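Embedding cache for the Clunirum encoder, notes continued from the last entry.

Moved the cached vectors out of process memory and into a file on local disk. Lookups are keyed on a hash of the input text plus the tokenizer version. Yaw had left the tokenizer out of the key in February, and we got stale vectors after the vocabulary change. 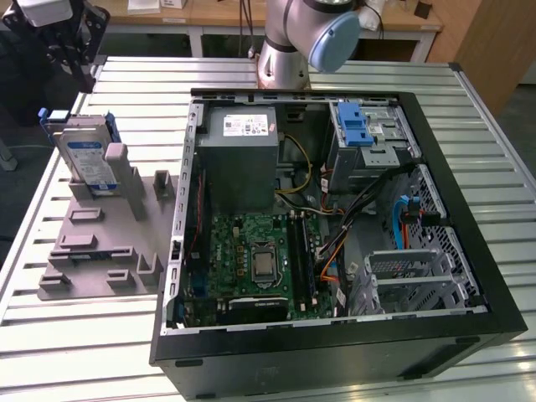

Altthorpe, 2024-07-20

Reran the fine-tuning job with the lower layers frozen and their output cached. First epoch is as slow as before, as expected. From the second epoch on, an epoch takes 87 seconds. Batch size 70, four workers.

Loss curve matches the uncached run until we turn on dropout below the cut. Then they drift apart, and they should – the cache stores one pass and replays it. Halina wants dropout only in the head. Fine by me for now.

2,442 entries failed the checksum on reload. All of them come from the Michalski set and all have trailing whitespace. We strip it on write and not on read. Fixed in the loader, not yet merged.
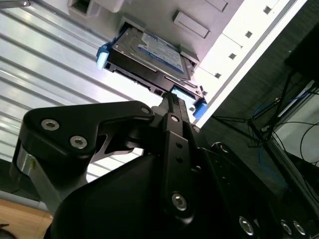

Gripper finger at the underside edge of the hard drive.

To do: ask Dorota if the Skurgate job can use the same cache file read-only. Try half precision for the stored vectors. Štefánia has the script for comparing nearest neighbors before and after.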